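Practical Skills, Week 3: Tips and tip boxes
Notes by Stijn Bosman

Pipette tips look dull until you start working with them, and then you notice how clever the box is! The rack keeps every tip upright, narrow end down, so you never have to touch the part that meets your sample.

Before you start
Wipe the bench and put on fresh gloves. Open the lids fully and lay them flat - a half-open lid will catch your sleeve. Work along the rows in order, so you can see at a glance where you are up to.

Refilling a rack
Move one tip at a time. Hold it near the wide end, keep it vertical and lower it gently into the hole. Allow 20 minutes for this the first time (it gets quicker, and rather satisfying). Dropped tips go in the waste, always. 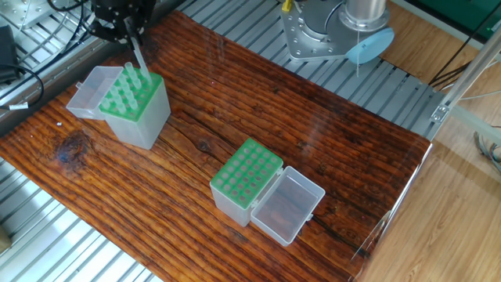 Fig. 1. Two tip boxes with lids open: one rack partly filled, the other empty.

For March: bring your own marker pen and read the section on volumes from 20 to 30 microlitres.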